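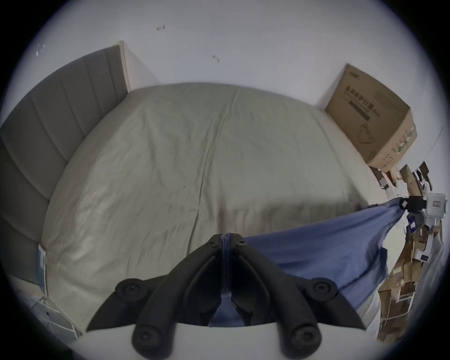
My reading spot, pale green duvet and all

25 July 2024

I finished Stirkness last night, well past the hour when a sensible person turns the lamp off, and I have been walking around in a bit of a fog ever since. It runs to 404 pages and I had meant to make it last the week!

If you missed my post back in March, this is the second of the Doltton mysteries, and you really should read Firimier first (I know, I always say that about a series, but the first book gives you the whole business with the ferry and the missing ledger, and you will want it). The new one opens with a woman coming home to sell her late aunt's house and finding a stranger's letters in the pantry. Somebody has been writing to the aunt for years under the name Mokoena, and the last letter is dated after her funeral.

I will admit the first 100 pages are slow. There is a lot of weather, and a long supper that I thought would never end – but go back to that supper once you know who did it, and oh my.

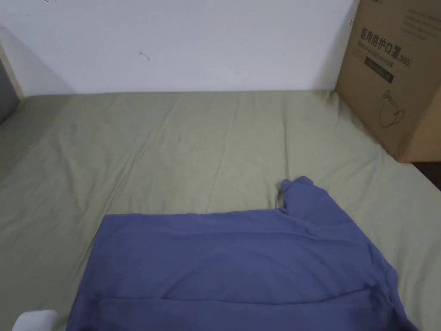
Blue tee on the sage green sheet

My one grumble is the sister. She is such good company early on, prickly and funny, and then she drops out of the story for four chapters and comes back with hardly a word about where she went. I kept waiting for that to matter. Maybe it's being saved for the next book, and if so I'll take it all back.

So 4 out of 5 from me, and a warm one. The library has two copies, or will once I return mine.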